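Jomville Shared Workshop – Arm Build Group
Minutes of meeting, 3/14/25
Held at the long bench. Nine members present.

1. Minutes of the previous meeting
Agreed with one correction. Under wiring, the supply to the wrist should read as fused separately from the shoulder supply.

2. Frame and base
The Skullow base plate has been re-drilled and bolted down. Play at the shoulder is much reduced. A slight knock remains when the arm reverses at full stretch. The group thinks this is in the second bearing and not the belt. Bearing to be pulled and checked before any more load tests.

3. Gripper
The two-finger gripper is now fitted and both fingers open fully. The left finger closes slightly ahead of the right, which pushes light items sideways before they are held. Two cures were put forward: shim the left linkage, or correct the offset in software. Agreed to shim first, as the offset would need setting again every time the fingers come off.

Closing force was discussed at length. The present limit was set for hard parts and is too high for soft ones. Agreed to add a second, lower limit and to choose between them in the task file – no automatic switching for now.

4. Wrist camera
Mount is stiff enough. Focus is a compromise: items close to the lens and those towards the side of the view are soft. Agreed to leave the lens alone until the pick height is settled. Compression on the video link is set too high and shows as blocks along edges. To be turned down and the delay measured again.

5. Control board
The Esik board dropped its link twice in the last long run. Both drops came after 4,000 cycles of the wrist joint. Log files have been kept. The connector is suspected, and a locking type will be tried. If the fault returns, the spare Sandhu board goes in and the Esik board comes out for bench testing.

6. Pick trials
Test set for the next stage is soft toy food on the white surface, laid at mixed angles. Long items are to be gripped across the body and not at the neck. Each item gets 20 attempts, with the start position changed every time. A pick counts only if the item is lifted clear and held for 13 seconds. Failed picks to be logged with the finger opening at the time, otherwise the results are of little use for item 3.

It was asked whether bowls and plates should stay within reach during trials. Agreed that they may, provided the path planner has their positions.

7. Spending
Shim stock and locking connectors approved. New bearing approved if the check under item 2 shows wear. A request for a second camera was held over until October.

8. Any other business
The stop button lead is too short to reach the far end of the bench. To be extended before the next powered session. Members are reminded to park the arm before switching off at the wall.

Next meeting to be set once the shims are in – notice will go on the board by the door.
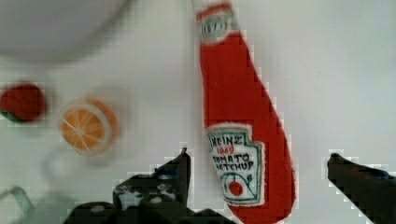
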